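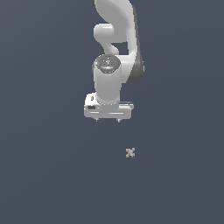

Plain surface in dark slate blue. Computer rendering.

Bovero Bench Mat

Home > Workshop > Bench and Table Covers > Bovero Bench Mat

Item: Bovero Bench Mat, Slate Blue
Availability: In stock
Ships: Rolled, in a cardboard tube

The Bovero is a flat rubber mat for workbenches, craft tables and repair counters. It protects the table from scratches and gives small parts a surface they won't slide on. The top is smooth enough to write on through a single sheet of paper. The underside has a fine texture that grips wood, laminate and painted metal.

We sell the mat in one size and three colors: Slate Blue, Sand and Black. There is no printed grid or logo on the top side. If you need a grid for measuring, look at the Satti cutting mat instead. The Bovero is not a cutting mat, and a sharp blade will mark it.

Specifications

Length: 187 cm
Depth: 60 cm
Thickness: 6 mm
Material: Nitrile rubber blend
Surface: Matte, unprinted
Edges: Straight cut, not hemmed

Trimming to size

Most benches need a mat that is a little shorter than ours. Lay the mat face down on a scrap board, mark the line with chalk, and cut along a steel ruler with a new utility blade. Two or three light passes give a cleaner edge than one heavy one. We can also trim it for you — enter the length you want in the order notes. Trimmed mats can't be returned.

First use

Unroll the mat with the top side down and leave it overnight. The curl at the ends comes out faster in a warm room. There is a light rubber smell when it leaves the tube, and it fades in a few days with a window open.

Cleaning

Wipe with a damp cloth and dish soap. Dried white glue peels off by hand. For grease, use a little rubbing alcohol on a rag and rinse with water. Don't use acetone or paint thinner. Black hides oil stains best, and Sand shows almost everything.

Heat

The mat handles a warm mug or a glue gun stand. It is not meant for soldering iron tips, heat guns or pans straight off the stove. For hot work, add the Dernero silicone pad, which sits on top and lifts off when you are done.

Customer notes

"Bought two for the clock repair counter. Screws stay where I put them. The second one arrived with a bent corner, but it flattened under some books."
Henrik Meinecke

"Good mat, heavier than I expected. I wish it came a bit deeper. Mine stops short of the back of the bench."
Noemi Kincaid

Returns

Untrimmed mats can be sent back within 40 days in the original tube. Return shipping is paid by the buyer unless the mat is damaged or the wrong color.

Often bought with

Satti cutting mat
Dernero silicone pad
Plondeo parts tray, shallow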